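Gukdale adopts glare and contrast standard for town work surfaces

Gukdale will require matte, low-glare finishes on fixed work surfaces in its public buildings under a revised interior standard that takes effect in December. The rule covers libraries, permit counters, clinic intake rooms and the shared study rooms at the Otside annex.

The standard replaces a two-page guideline that set a minimum light level at desk height and said nothing about reflectance or evenness. Under the old text, a room passed inspection if a single reading at the center of the desk met the minimum. The new text requires readings at 6 points on each surface, taken with the room lights on and the window shades in their normal daytime position.

The revision follows a survey by Mumunine, a lighting consultancy hired by the town last year. The firm measured 226 work surfaces and found that 46 of them failed the proposed evenness test, in which the darkest reading must be at least 60 percent of the average. Most of the failures were in rooms where the overhead fixtures had been left in place after the furniture was moved.

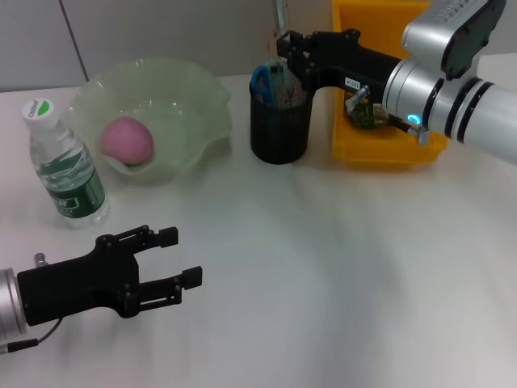

Evenness is treated separately from brightness in the new standard. A surface can meet the minimum light level at its center and still be hard to work on if one part of it is much darker than the rest. White tops show the problem most clearly - a soft gray shadow running diagonally across the middle of a white table, with a pale gray wall behind it, is easy to see, while the same drop in light on a dark top may go unnoticed until a meter is used. For that reason the inspection form calls for meter readings on all finishes and does not accept a visual check.

Reflectance limits apply to both the surface and the wall directly behind it. Where the two are close in tone, the standard calls for a contrasting edge strip on counters used by the public, so that people with low vision can find the back and front edges. Private offices are exempt from the edge strip but not from the light readings.

Reddy, the contractor that maintains fixtures in town buildings, will carry out the corrective work. In most rooms this means shifting or adding ceiling fixtures. Replacement of the tops themselves is limited to glossy counters that cannot be refinished in place, and more than half of those are at the permit office.

Rooms that failed the survey must be corrected within 6 months of the effective date. Other rooms will be measured at their next scheduled inspection. The full text of the standard and the survey tables are available at the permit office counter during business hours.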